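This site uses cookies to remember your settings. Accept all | Manage preferences

Kilness Robotics Club – bench check before arm session
5 March 2025
Checked by: Ruxandra Stoica
Second check: Valentin Onu
Bench: 4 Arm: Dosevel

E-stop in reach of operator – OK. Pressed and reset, arm held position.
Power cable clear of walkway – OK now. Was across the gap by the door, Ebbe moved it.
Base clamps tight – OK. Left one needed half a turn.
Gripper finger screws – OK.
Finger pads worn – PASS w/ comment. Will last till the next meet, order more. Last set was December.
Wrist camera cable – tie missing. Fixed, new tie on.
Speed limit set – was at 43 percent, shoud be 10 for first years. Changed, Sebastian saw it.
Safety glasses – 3 pairs in the drawer, need 4. Ewurabena to bring one from the other room.
Log sheet from last time – not signed. Again. Please sign it.
Floor around bench – OK. Bags under the window.
Drinks rule on wall – sign still up, tape peeling.

Task today is wipe and clear, one student on the stop the whole time. Keep the sleeve and all cables away from liquid, power off befor anyone reaches in with a cloth. Brown spill on the white top, paper cup with the green print left of it, fingers open – check the small drops too when wiping, they get missed. Re-check needed on glasses only, rest is good to run. R.S.

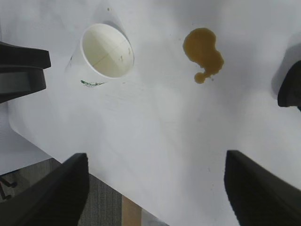
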